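Berth Renewals at Brasport and What the New Terms Mean

26 August 2025

The harbor company at Brasport has issued revised terms for all annual berth holders, and I have now read them in full. As a berth holder of long standing, I set out my understanding of them for those who have asked.

The basin was opened in 1969 and provides 156 berths. Until this year, each agreement was renewed automatically on payment of the invoice. Under the revised terms, renewal will require a signed application, a current insurance certificate and a statement of the vessel's overall length, including any bowsprit, davits or boarding platform. Applications must reach the harbor office before the end of January.

The provision on length deserves particular attention. Charges were formerly calculated on registered length. My own sloop, a Vukell built for coastal passages, will move up one band on account of her stern platform, and the annual charge will rise by 387 dollars. Owners in a similar position may wish to have their vessels measured before signing.

The terms also restrict subletting. A berth may be offered to a visiting vessel for no more than 6 weeks in any season, and the harbor office must be notified in writing. I consider this reasonable. The previous arrangement left several pontoons occupied by vessels whose owners could not be reached in bad weather — a matter raised at more than one annual meeting.

I am less satisfied with the clause on dredging. It permits the company to relocate any vessel at the owner's expense while work is under way, yet no schedule for the MacAulay channel has been published. I have written to request one and will report any reply on this page.

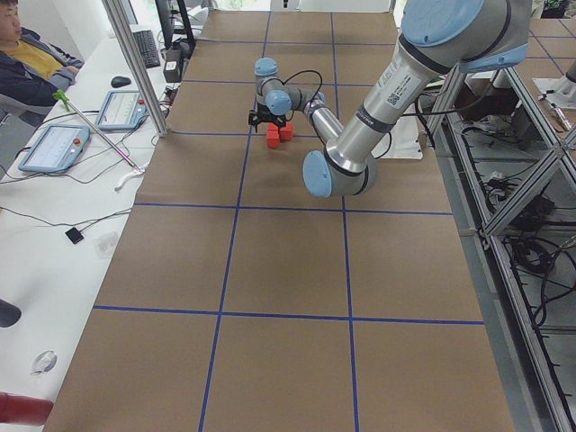
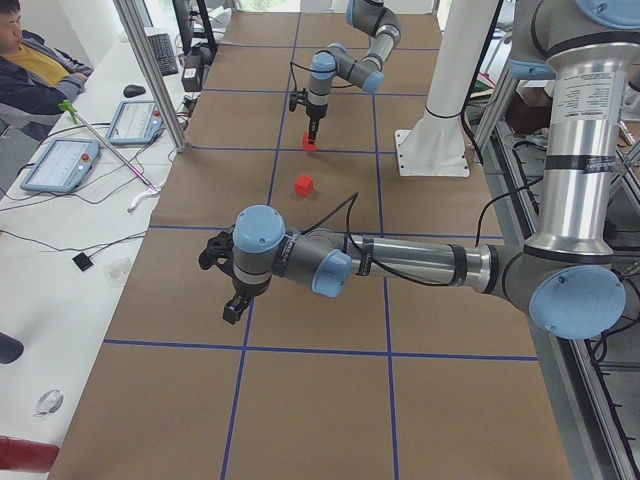
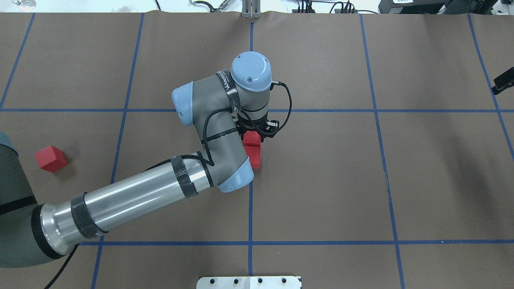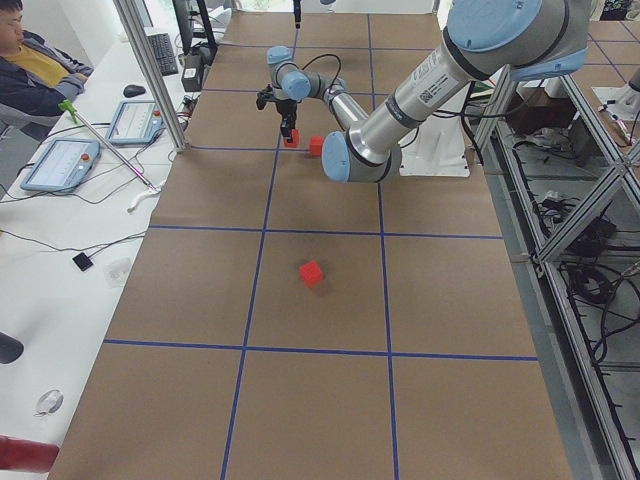

Dirk Hermans writes that the relocation clause appeared in the draft terms as well, where the cost fell to the company, and that he has kept his copy of the draft. He intends to withhold his signature until the wording is restored, and asks whether other owners on the east pontoon would be willing to put their names to a joint letter.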